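Home | Guides | Data | Evaluation | About

How to check a towel-folding result before you believe it

By Despina Bošković
14 shares | 6 comments

Every few weeks a new folding policy arrives with a success rate in the nineties. Most of those numbers don't survive a second lab. I have stopped arguing about it and started asking people to run the routine below, which we put together at Nollthorpe after our own Rondetti result fell apart in October.

You need one arm, one towel, two camera views and a person who had no part in training the model. You also need the full training log. If the authors won't share it, stop there.

Step 1. Write down what counts as a fold. Do it before the first trial. "Looks folded" is not a rule. Ours says the corners must land within a finger's width of each other and the towel must lie flat when the gripper lets go. İlker Eren wanted something stricter and he was probably right.

Step 2. Fix the starting states. We draw 12 crumpled or half-folded layouts, print them, and set the towel to match by hand. A policy that only ever sees a neat square is being tested on the easy part.

Step 3. Record both views for every trial, and score the grasp and the lift separately from the final fold.
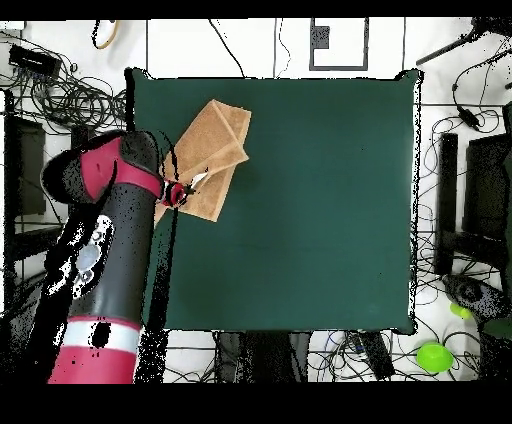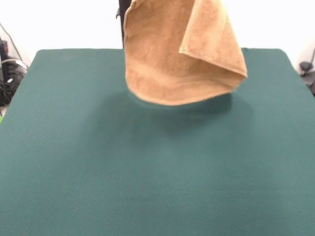 Same tan towel, same green work surface, two views.

Score the grasp from whichever view shows the fingers best, and the lift from the one that shows the whole cloth. If the two views disagree, mark the trial as unclear. Don't let the author break the tie – I have watched that go wrong.

Step 4. Count everything. The Rondetti set had 2,299 recorded attempts, and 258 of them had been dropped as "operator error" with no note on what the error was. Kevser Bilgin went back through the dropped ones and found plain missed grasps. Put those back in and the headline number sinks.

Step 5. Change one thing. Swap the towel for a thinner one, or move the lights. Run the same layouts again. I would take a modest score that holds through this over a great one that doesn't.

Step 6. Report the range as well as the average. With a dozen trials, one lucky grasp moves the score by eight points, and I still see papers print a decimal place on top of that.

Jenő Somogyi thinks you need over 1,000 trials to say anything useful. I think that's too many for one arm and a short week, but I would rather argue from his side than from the other.

Previous: Labeling failed grasps
Next: Picking a baseline
6 comments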